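4.2 Anxiety and the unfinished task

The people who wrote to us about living with anxiety tended to begin a long way from the worry itself. They told us about the kettle, the bus timetable, the email left sitting in drafts since April, and only then, a paragraph or two later, did they get to the feeling underneath. We came to be very fond of this habit, and we have tried to honour it in the way we coded the diaries. Of the 200 adults who joined through the Madeck mailing list, 38 kept writing past the point we had asked them to stop, and it is mostly their entries we draw on in this section.

What struck us early on was how often small jobs were described as heavier than large ones. One woman had organised her mother's move across the province without much trouble, and yet could not bring herself to open a letter from the dentist. Vlček's scale treats avoidance as a single thing, and we used it that way in our first round of scoring, but the diaries kept pulling us towards something more particular – a dread of starting, which eased once the person was a few minutes in, and a separate dread of finishing, which did not ease much at all.

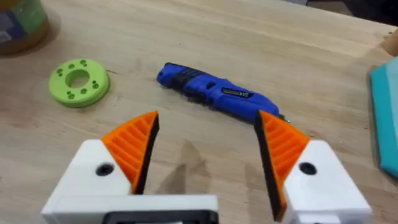 Starting dread was the more common of the two, and the easier one for our writers to put into words. Several of them spoke of their hands as though these belonged to someone else, able to hover near a job and no more than that. Treasa Brennan, who read the diaries alongside us and whose patience we relied on, wrote "hovering" in the margin so many times that we took it up as a code. The posture in Figure 3, two orange fingertips reaching towards a wooden tabletop with a handful of objects scattered over it, is close to what these writers meant by the word. Hovering turned up in the diaries of 11 of the 38, usually in the morning and usually with a good deal of self-blame attached.

Figure 3. Gripper fingers and tabletop objects.

Finishing dread was quieter, and we nearly missed it. It showed itself in favours redone, in forms checked and checked again, and in one lovely, sad entry about a birthday cake that was iced three times over. We return to it in Section 4.3, where the Drosar interviews give us rather more to go on.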